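Section 5. Setting Up Your Wuvumora Shared Calendar

Welcome back! If you have worked your way through Section 4, you have an account, a password you can remember, and the Wuvumora app open in front of you. We are going to spend this section getting the household calendar going, which is the part most families tell us they use every single day. Take your time with it. You can stop after any step and come back later, and everything you have done up to that point will still be there.

Before you begin

Please have the email address of each person you plan to invite. It also helps to sit down together for a few minutes and agree on who gets which color, because changing colors later is easy to do but confusing for everybody else (Lakshmi Chacko, who wrote the first edition of this guide, switched hers in October and her family missed two dentist visits).

Creating the calendar

1. From the home screen, tap Calendars, then tap New. Type a name of up to 84 characters. Something short and plain works best, as the name appears at the top of every reminder.

2. Choose your time zone. The app will suggest one, and it is usually right, but do look at it before you go on - a wrong time zone is the most common cause of reminders that arrive in the middle of the night.

3. Pick the first day of the week. Sunday is already selected. If your printed wall calendar starts on Monday, you may want to match it here so that the two look alike.
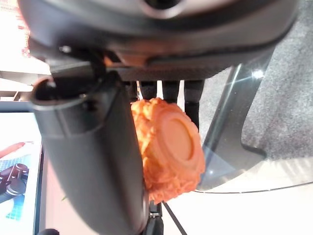 4. Tap Save. You will be taken to the month view, which will look rather bare for now. Tap any date to add your first event, and feel free to make it a silly one for practice. You can delete it by holding your finger on it and choosing Remove.

Note: Events you add before inviting anyone are visible only to you. Once a person joins, they will see everything on the calendar, past and future, unless you have marked it Private.

Inviting the rest of the household

5. Open the calendar's menu and tap People. Enter one email address at a time and tap Send after each.

6. Choose what each person may do. Viewers can look but can't change anything, which suits younger children. Editors can add and move events. Owners can also delete the whole calendar, so please be a little careful about handing that one out!

7. Ask each person to open the invitation on their own phone or tablet. Invitations stay good for 5 days. If one runs out, go back to People and tap Send Again next to the name.

Caution: Deleting a calendar removes it for everyone and can't be undone. If you only want it out of your own way, use Hide.

Bringing in an older calendar

8. If you have been keeping your dates in Netusier or Haruna, you can carry them over. Export the file from your old program first, then tap Import in Wuvumora and choose that file. One file can hold up to 1,273 events. Larger files need to be split by year before you import them.

9. Look through the next couple of months once the import finishes. Birthdays and other repeating events sometimes come across twice, and it is much nicer to find that out now, over a cup of coffee, than on the day itself.

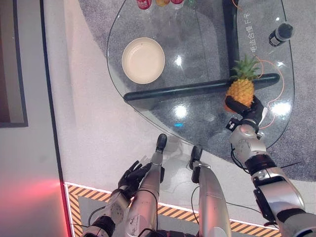

Setting reminders

10. Tap Settings, then Reminders, and choose how far ahead you would like to be told. We suggest one day for appointments and one hour for everything else, but every home is different - do what suits yours.

11. Turn on Quiet Hours if you'd like the phone to leave you alone overnight. Any reminder that falls in that stretch will wait until morning.

If reminders don't appear at all, see error 238 in Section 9.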